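Womutton worktops -- README

Notes and photos on worktops, before and after tidying. Kitchens only for now. Bathrooms moved to Menulside, don't add them here.

What's in it
2316 photos, 140 worktops. Stone, wood, tiles, a few painted. Marble-patterned ones are lumped together whether real stone or not, we didnt check.

Folders
clear/ -- middle of the surface has nothing on it
part/ -- things pushed to the sides
full/ -- no room to put a plate down
notes.txt -- one line per worktop, written on the day

Labels
surface, pattern, main colour, what's left out (tubs, boards, food, cloths). Use "tub" for any open plastic container. Leafy stuff goes under "greens" unless you're sure what it is. A tub at the side doesn't stop a worktop being clear, the middle is what counts.

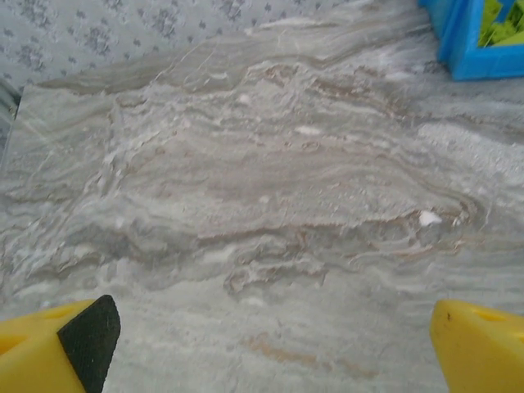 Marble pattern, grey, beige and white. Blue tub with greens, label: clear.

Known problems
14 worktops have no notes line. Grey and beige get mixed up a lot, esp. in evening light. 7 photos in part/ probably belong in full/.
Orbán list of colour names is the one to use, the older Ellisine one has two entries for cream.

To do
Redo the tiles labels -- November, hopefuly. Same spellings in notes.txt please, "grey" with an e.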